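4.2 Household manipulation with the bundled kit

The vendor's material for the Viretti two-arm kit makes one claim that matters to a small lab: that a buyer can unpack it, mount it, load the supplied policy and have it tidying kitchen tools the same afternoon, with no further training. We took that claim at face value and tried to reproduce it. The hardware was bought at list price through a reseller. Solon, the company that sells the policy as a yearly subscription, was told we were customers and was not told we were writing a paper.

Assembly went more or less as promised. The arms were clamped to our bench, calibrated with the printed target, and connected to the control computer without special drivers. We have few complaints about the mechanics at this price. Our doubts concern the software and, more than that, the way its performance is reported.

The product sheet gives a single success rate for "utensil sorting" over 1,000 trials. It does not say which utensils were used, how they were placed at the start, whether a person stepped in between attempts, or what counted as a success. We wrote to ask. The reply pointed us back to the product sheet. A number with that little behind it cannot be compared with anything, and we do not repeat it here.

We therefore wrote our own protocol. Each trial begins with a tool on a dark cloth in front of a three-compartment caddy, and the robot is asked to put it away. A trial counts only if the tool ends up standing in a compartment, the caddy has not been knocked over, and no operator has touched the controls. Dropping the tool and picking it up again is allowed. Other items may be left on the table, as they would be in a kitchen. Figure 3 is taken from the ladle condition.

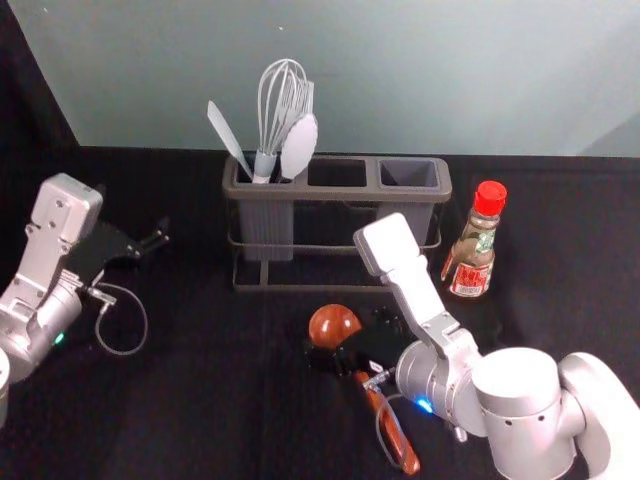 Figure 3. Ladle condition. The right gripper holds the ladle near its neck; the left gripper is open. Two compartments of the caddy are empty.

Grasping is the part of the task the supplied policy does well. It usually finds a workable place to hold a tool, and it rarely closes on empty air. If the vendor had claimed only this, we would have little to argue with. The trouble comes afterward. A long tool held near its head has to be turned upright before it can go into a compartment, and the policy has no dependable way of doing this. In the videos on the product page the turn is often handled by passing the tool to the other arm. In our runs the second arm mostly waited. We saw a clean handover in 2 trials out of 17, and in one of those the tool was then set back down on the cloth.

It could be objected that our ladle is a hard case. Perhaps it is, but ladles are on the vendor's own list of supported items, and the list makes no mention of handle length or material. We also repeated the condition after moving the caddy closer to the arms, at the suggestion of Solon's support desk. The arms then had less room to turn, and the results got no better.

The second problem is reproducibility. The policy is updated over the network, and the customer cannot pin a version. An update arrived in January, partway through our pilot runs, and changed the approach path enough that we threw those runs out and started over. The release note was 7 words long. For a hobby user this may be a small annoyance. For a lab that means to publish with the kit it is close to disqualifying -- a result obtained one month cannot be checked the next.

We ran the same protocol with Brelimum, an open controller that has to be trained on the user's own demonstrations. Kedir Feyisa recorded the demonstrations and had no part in scoring the trials. The comparison is not an even one: Brelimum saw our bench and our tools beforehand, and the supplied policy did not. We report it only because the vendor presents training of this sort as a cost its customers avoid. On our bench the cost was modest, and the trained controller turned the tool upright far more often.

We did not test the Yimer gripper upgrade, which is sold separately and is said to help with thin handles. It may do so. The advertised figure, however, is given for the standard grippers, and it was the standard kit we set out to examine.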